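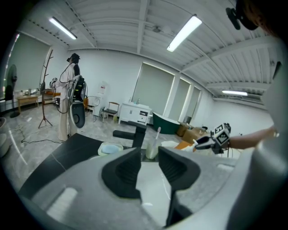
Wednesday, and a late start as ever, with the kettle on first. I spent the morning on the left gripper, whose trigger had gone stiff again. I took the spring out, cleaned off the old grease (far too much of it, my own fault from July) and put it back with a Prillmont washer underneath. Much nicer in the hand now — Siwan, do have a go and tell me if it feels too light for you.

The logger still drops out when Skandadach's battery runs low, so please charge it overnight. I have set the timeout to 200 ms, and Gwawr thinks even that is generous.
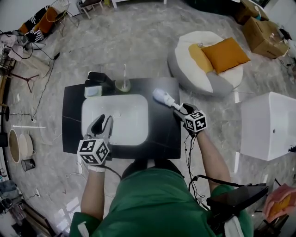 Kotian Shared Workshop — Home Robots Group

Toothbrush work at the black counter, one gripper in each hand. The electric brush is the one I keep fretting over, as I'd dearly like the fingers to hold it at a slant without my squeezing for all I'm worth. Mutua suggests a strip of bicycle inner tube on the finger pads, and he has promised to bring some in.

Still to do: print 2 spare marker cubes, find the short cables, ask Farah where the small hex keys went.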